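Ticket 204: Small parts mixed together after move, rug in room 4 not usable
Status: Open
Opened by: Olga Pinheiro
Assigned to: Hadi Geagea
Site: Hunstead, ground floor
Category: Rooms and storage

Olga Pinheiro wrote:

Good morning. In February we moved the contents of the Torres cabinet to Hunstead. The small drawers were emptied into boxes and the labels of the drawers did not come with them. Now I need two things from there: the brass fitting for the Dridora tap in the kitchen, and the key fob for the side door. I have looked in the boxes on the shelf and I did not find them. I also looked in the tin with the picture hooks.

The tap is dripping, not strongly, but one must put a bowl under it for the night. Please can somebody sort the boxes and tell me what is there?

Hadi Geagea wrote:

Hello Olga, I have taken the ticket. Two questions before I start. Is the thread of the tap the small size or the big size? And is the fob the old type, with a ring, or the new type from Fellia?

Olga Pinheiro wrote:

The small size, I think. I measured with a ruler and got 20 mm on the outside, but my ruler is old and the first millimeter is worn away. The fob is gray. I do not remember a ring.

Hadi Geagea wrote:

Thank you. I checked the shelf first. Box 2 has only curtain hooks and light bulbs, so I closed it again and wrote this on the lid. The other box was put down on the black rug, and many pieces are now on the rug also. I ask everybody to wear shoes in this room until the ticket is closed. Black plastic on a black rug is very difficult to see.

Please do not use the vacuum cleaner there. If the fob goes into the bag, we will search in the dust for it. The dustpan is better, and what is in the dustpan should be looked at before it goes to the trash.

Olga Pinheiro wrote:

Understood. I put a paper on the door. Did you see any brass part? It has a gold color, you will know it when you see it.

Hadi Geagea wrote:

Yes, there is one in the box. Please compare it with the old one from the tap.
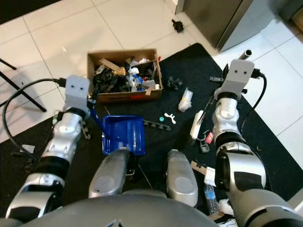 Attachment 1: Box on the black rug, brass fitting near the middle. Small gray piece like a fob by the white device.

I have not tried the gray piece on the side door yet. If you come before me, please try it and write the result in this ticket. The small red tag close to it should stay with it for the moment, maybe they belong together.

The plastic bag with the white contents must not be thrown away. I will open it at the table. The paper scraps can go to recycling, but please unfold the crumpled ones first, the missing drawer labels could be between them.

Olga Pinheiro wrote:

The color of the fitting looks right to me. I cannot judge the size from a picture. I will bring the old one in a cup and we compare them in the kitchen. Please leave the ticket open until the tap is done.

Last update: 26 April 2025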